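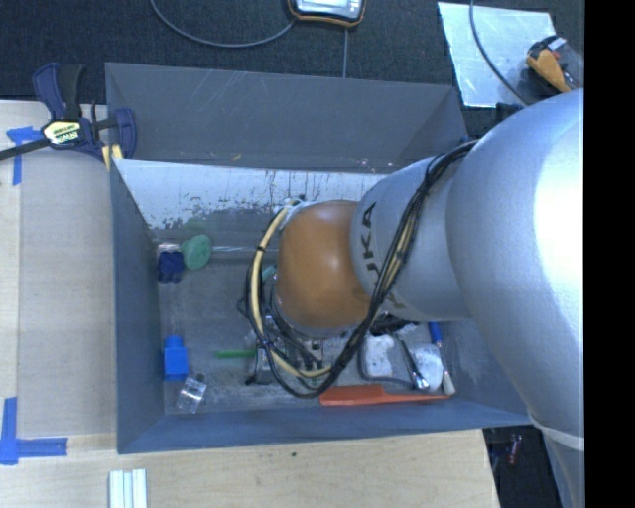

Caixa Rivera: notas sobre o conjunto de objetos pequenos

Versão 4, revista em junho
Manutenção: Maribeth Macaraeg

O que é

Registo de objetos pequenos espalhados no fundo de uma caixa cinzenta de paredes altas. A coleção tem 601 entradas. A proposta original, redigida em Birkville, falava em 800 e numa "amostra representativa da desarrumação doméstica". Retirei a frase. Uma caixa com miudezas é uma caixa com miudezas, e desconfio de quem tira daí conclusões sobre gavetas, oficinas ou quartos de criança.

Conteúdo

Cada entrada tem uma imagem e uma linha de texto. A linha indica cor e forma geral, por exemplo "verde-claro, arredondado" ou "azul-marinho escuro, contorno irregular, em blocos". O nome do objeto só entra quando se reconhece sem esforço. Na versão anterior havia nomes para tudo, e boa parte deles era palpite.

Peças transparentes ou esbranquiçadas

São as que menos confiança me merecem. Contra um fundo cinzento baço e cheio de marcas, uma peça pequena junto ao canto passa facilmente por mancha, e o contrário também acontece. Quem anotou em Tudov achava o problema menor. Reli 20 dessas linhas e discordo.

A caixa

As paredes têm riscos, zonas gastas e manchas com ar de tinta descascada. O fundo está riscado e esborratado. Houve quem propusesse pintar tudo de novo para "limpar os dados"; recusei, pois as entradas antigas deixariam de ser comparáveis com as novas. Fica por saber se o desgaste ajuda alguém a distinguir seja o que for. Não vi provas num sentido nem no outro.

Campos

id: número da entrada
cor: termo corrente, sem tabela de referência
forma: descrição livre, em português
lugar: canto, parede ou centro do fundo
dúvida: sim ou não

O campo "dúvida" é o mais útil e o menos preenchido — convém ler um "não" com cautela.

Limitações

Não há pesos nem medidas. Os materiais também ficaram de fora: pela imagem, plástico e borracha confundem-se demasiado. Objetos encostados uns aos outros podem ter sido anotados como um só. O nome Tremelik, que aparece em ficheiros antigos, designa esta mesma coleção.

Correções

Enviar o id e a linha proposta. Pedidos para acrescentar categorias como "brinquedo" ou "ferramenta" ficam em espera até alguém explicar como as separa.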